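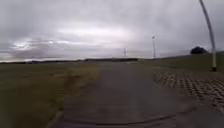 Asphalt path under heavy cloud, flat field on the left, grassy embankment on the right.

Ticket: Tape 7 plays with no picture after the first lot
Opened by: Esperanza Prieto, Goicoechea auction house
Assigned to: Fulgencio Cantero, transfer desk
Priority: High (was Normal until the seller phoned)

Prieto: We have a box of old reel tapes consigned for the space and science sale. The catalog calls them early telescope broadcasts. Tape 7 gives sound, a man clearing his throat, then snow. The preview is 14th June and I have promised bidders something to look at.

Cantero: Which deck are you using?

Prieto: The gray one.

Cantero: They are all gray. Please read me the plate on the back.

Prieto: Trirden. The rest is under a sticker that says DO NOT REMOVE STICKER.

Cantero: Fine. Clean the heads with the swabs in the drawer, let them dry, and try tape 2, which played last time. If tape 2 is good, the deck is good and we can all be rude about tape 7 with a clear conscience.

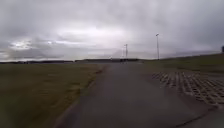

The paved path running toward the horizon, overcast.

Prieto: Tape 2 plays. It is mostly a countdown that gets stopped. Tape 7 still snow.

Cantero: Tracking knob all the way left, then creep it right. Stop when you get a picture or run out of knob.

Prieto: Ran out of knob.

Status changed to: Waiting on second opinion

Visser, V.: Looked at the reel itself. The leader has been spliced with household tape, and the label is in two different inks. Somebody has wound it tail out. You have been playing it from the wrong end, with great care. The throat clearing is bleed from a neighboring layer, I think.

Cantero: I asked on the intake form if the reels were heads out. The box was ticked.

Prieto: I tick all the boxes. It makes the form go away.

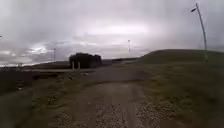
Gravel and grass, with the embankment on the right.

Visser, V.: Rewound it slowly onto a clean Prollberg spool and redid the splice. Picture from the start now, some 300 seconds of it, then a dropout, then more. It rolls a little. Do not play it again until there is a copy.

Prieto: I played it again.

Visser, V.: Of course.

Prieto: It was fine. The seller, Ms. Žukauskas, wants to know if we can raise the estimate from 2000.

Cantero: Out of scope for the transfer desk. Try Inmaculada Bustamante in valuations, and tell her about the household tape before she finds it.

Actions left open: make the copy, correct "tail out" in the condition report, take the form away from Esperanza. 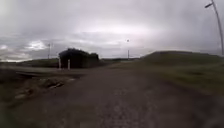 Should a tape be rewound before it goes back in the box?
Store it the way the condition report says and write the wind direction on the label. If the report is silent, leave the reel as it is and ask the transfer desk.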